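Flornden textile collection extended to 17 further parishes

Skitdale, 23rd May

The Flornden household textile collection will be extended to 17 further parishes in January, following a trial in Skitdale. Households in the new area will be able to put out clothing, bed linen, towels, scarves and soft furnishings for sorting at the Baudry depot. The service is free of charge and does not need to be booked.

The trial covered 1,938 addresses. Material was weighed at the kerb and again after sorting, so that the share lost to damp, soiling and wrongly placed items could be recorded for each route. Damp was the largest single cause of loss. Knitted and pile fabrics were affected more than woven cotton, as they hold water for longer and pass it on to whatever is packed next to them.

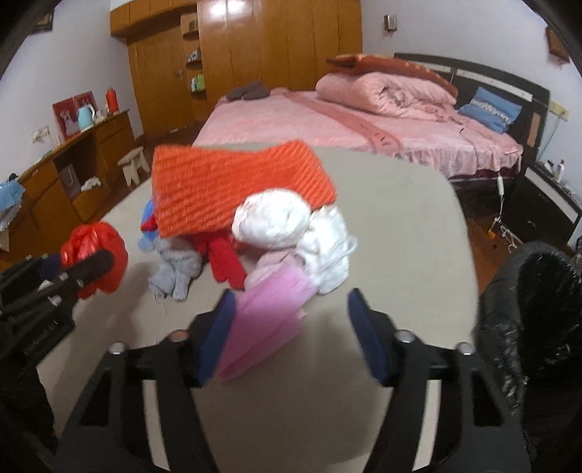

Aurélien Moulin
Head of Materials, Flornden

"Sorting at home makes a measurable difference at the depot. A scarf or a fleece that arrives clean and dry can be graded in one pass. The same item packed with wet towels has to be taken out, dried and graded again, and by then the fibre may only be fit for wiping cloths or filling. We are asking households to keep knitwear apart from flat cloth and to tie shoes in pairs."

Graded textiles leave Baudry in three streams. Wearable items go to resale. Cotton and cotton-rich cloth that cannot be worn is cut for industrial wipers. Wool and acrylic knits are sorted by colour and sent to the Gavorau mill, where they are pulled back to fibre. Sorting by colour before pulling removes the need to dye the finished yarn in most shades.

The Gavorau line accepts bales of up to 300 kilograms. Zips, buttons and hard trims are removed before baling.

Collection sacks will be replaced for the extended service. The new sack has a wider neck and a drawcord, and carries a printed panel listing accepted items. Sacks used in the trial will still be collected until stocks run out.

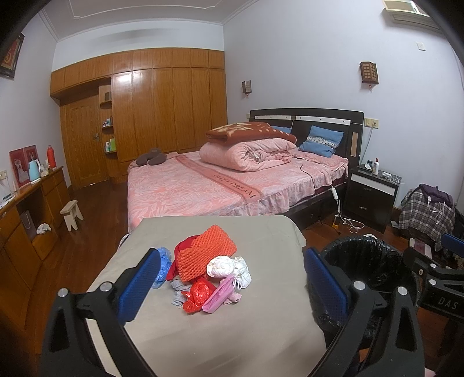
"Plastic is the other point we would raise," Moulin added. "Thin carrier bags tear in the vehicle, and pieces of film get into the cloth. Film that reaches the pulling line wraps round the rollers, and the line has to be stopped and cleared by hand. Please use the sack provided and close it with the cord. Net packaging and carrier bags should be left out of it."

Duvets, pillows, carpet and cloth marked with paint or oil are not accepted. Routes will be served every four weeks, and sacks should be at the kerb by 7am. A full list of the parishes and their routes will be delivered to each address with the first sack.

The depot at Baudry has 144 sorting bays. No change to its opening hours is planned.

ENDS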